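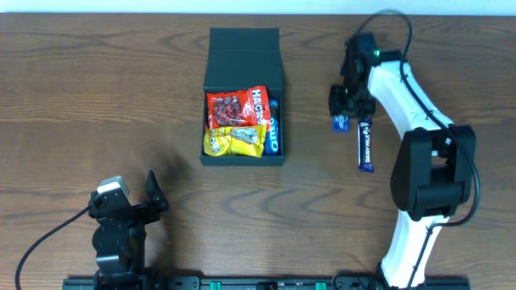
Two-arm station with the gift box packing task, Prornemora laboratory.

The Case for Reporting the Last Item

7 min read

Research groups that study robot manipulation have settled, over several years, on a convenient way of stating results. A task is defined, a policy is trained from demonstrations, the policy is run a fixed number of times, and a single percentage is published. The percentage is easy to print in a table and easy to compare with the percentage in the row above it. It is the view of this author that for packing tasks the practice hides more than it shows, and that the field should adopt a different one.

The task considered in this essay is a modest one. A box with a hinged lid stands open on a table, and packaged snacks must be placed inside it by a pair of small arms mounted on a shared rail. The items are ordinary goods from a grocery shelf: a chocolate bar, a packet of cookies, crinkled bags of candy. A child would complete the work without instruction. Our laboratory has used it as a standing benchmark since October, and the results have changed how several of us think about evaluation.

When the first policy was trained, on 100 demonstrations, the summary figure was respectable. Measured as the share of items placed inside the box, it would have compared well with much of the published work on similar hardware. Robel Nigatu, who was responsible for the evaluation, declined to circulate it. He asked instead for every trial to be recorded by item position: how the first item fared, how the second fared, and so on to the last. The resulting table told a different story. The first item was placed without difficulty in nearly every trial. The last was placed seldom, and when it was placed, it often lay across the others in a way that would have kept the lid from closing.

There is nothing mysterious in this. The first item enters an empty container, and an error in its placement costs nothing. The last item must enter whatever space the earlier ones have left. Soft bags spread and fold. A stiff packet that leans a little to one side takes up room that a later item needs. Each placement sets the terms for the next, and a measure that gives all placements equal weight rewards a system for the easy part of the work. 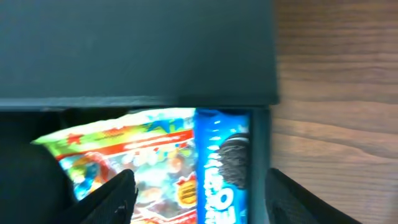 The same reasoning applies to what the policy is able to perceive. Near the end of a packing sequence the fingers must work close to goods already in place, between one package and the wall of the container, and a view from the wrist matters a great deal more than it did at the start. In an early comparison we removed the wrist view from training altogether. The pooled score fell only slightly, and a reader given that number alone would have concluded that the additional camera was hardly worth its cable. Broken down by item position, the loss was found almost entirely in the final placement. The averaged figure had spread a serious failure thinly across several successes.

My proposal is therefore simple to state. Any publication that reports on packing, stacking, loading or similar work should give the success rate for the last item as its principal result. The pooled rate may follow as supporting information. Where the order of items varies between trials, the order should be published. Where a container is meant to be closed, the authors should say whether it could be.

Objections have been raised to this proposal within our own group, and they deserve a fair hearing.

Veikko Aaltonen has argued that the last-item rate is an unkind measure for young methods. A policy that fails early never reaches the last item at all, so that its score is zero, and a score of zero does not help a student decide what to change on the following Tuesday. I accept the point as far as it goes. A research group needs fine-grained numbers for its daily work, and no one should be asked to stop collecting them. A published result has another purpose. It tells readers outside the group what a system can be relied upon to do, and a reader who wants a packed box is not served by the news that most of it was packed.

Heikki Saarela has raised a statistical objection, and it is the stronger of the two. Each trial contains several placements but only one final placement. To report the last item with the same confidence requires more trials, and trials take the time of people who must reset the table, empty the box and set out the goods again. Our most recent evaluation ran to 117 trials, and the staff who carried it out would not describe the experience as light duty. The cost is real. I would answer that it has always been there, and that pooling has merely allowed us to avoid paying it. Placements within one trial are not independent of each other. To count them as though they were is to claim a precision the data do not support.

A third objection comes from industry. Santeri Halonen, who directs engineering at the packaging firm Tikkanen, has observed in discussions with us that his customers care chiefly about speed, and that a person stationed at the end of a line can correct the last item at small expense. This may well be true on his lines. It is also an argument about where to place a human worker, and that decision can be made properly only when the rate of failure at the final step is known. The measure I am proposing supplies exactly this figure. The present custom does not.

It may help to say what happened after we changed our own practice. The second policy, named Plolterow within the group, was trained on the original demonstrations together with 19 further ones, all of which began with the box partly filled. On the pooled measure it could hardly be told apart from its predecessor, and under the old custom it would have been set aside. On the last item it was plainly better. Valtteri Halonen, who collected the additional demonstrations, had chosen the starting arrangements by hand, favoring those in which a bag had slumped into the space intended for something else. I do not claim that this choice of data is a general remedy. The claim is narrower: an improvement of practical value had been made, and the usual number could not detect it.

Some caution is in order. Our findings concern one table, one pair of arms and a small range of goods, and the arrangement of the items was under our control. Colleagues at Erkach, working with rigid parts in deep trays, report a gentler decline from first item to last, as one would expect of objects that hold their shape. The size of the effect will differ from task to task. Whether it is present at all is a matter each group can examine without new equipment, using trial records already on its own disks, provided that the records note which item was being placed when the attempt failed.

Many do not. Of the 11 evaluation logs we reviewed from our own earlier projects, most kept only a total for each trial, and the information needed to revisit those results has been lost. I would ask editors and reviewers to begin there, by requesting that item position be logged and released with every packing result. The change in headline figures can be debated for another year or two if it must be. The logging should start with the next submission.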